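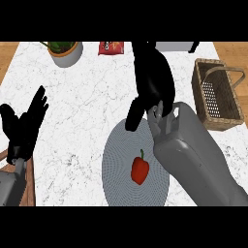
The kitchen counter simulation, with a red pepper on the mat and two arms to work with.

I'd been meaning to write up the Skolthorpe open day since we got home on 5/2/19, and then the laundry and the garden got in the way, so forgive me if some of it comes out in the wrong order. My sister-in-law had signed us up back when there were still spots, and I went along mostly for the company (and the promise of lunch, which was a very decent lentil soup).

Skolthorpe is out past the reservoir, in one of those long low buildings you drive by for years thinking it's a carpet warehouse. You sign in, you get a sticker, and they send you down the hall in little groups. Ours went first to the Drindlow room, Drindlow being what they call their kitchen simulator. Everything in it lives on a screen. There's a marble counter, a woven mat, a plant at the back, and a pair of gray arms with big black hands, and I have to say I got quite fond of that counter! I'd take it home tomorrow.

Sadia Mirani ran the session, and she was wonderful with the kids, who all wanted to know if the robot could make pancakes. She told us the job they care about right now is the plain business of picking one thing up and putting it somewhere else. They'd run it 2569 times that month, changing little things as they went, and she had a whole notebook of the ways it can go wrong. I could have listened to her read from that notebook all afternoon.
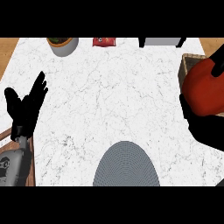 What surprised me was how much talk there was about fingers. I'd pictured a claw, I suppose, like the ones at the arcade, but a hand has to decide where every finger goes, which ones come in underneath and which ones rest on top, and Sadia said that takes up most of her week. My sister-in-law, who has arthritis, had a long chat with her about jar lids.

After that Lucian Chiriac took us through Ivis, their scheduling program, and I'm afraid I lost the thread a bit there. He was very patient, and he had around 30 of us crammed into a room meant for half that. We finished up by the vending machines, comparing stickers and waiting for my nephew, who had gone back to ask Sadia one more thing about pancakes.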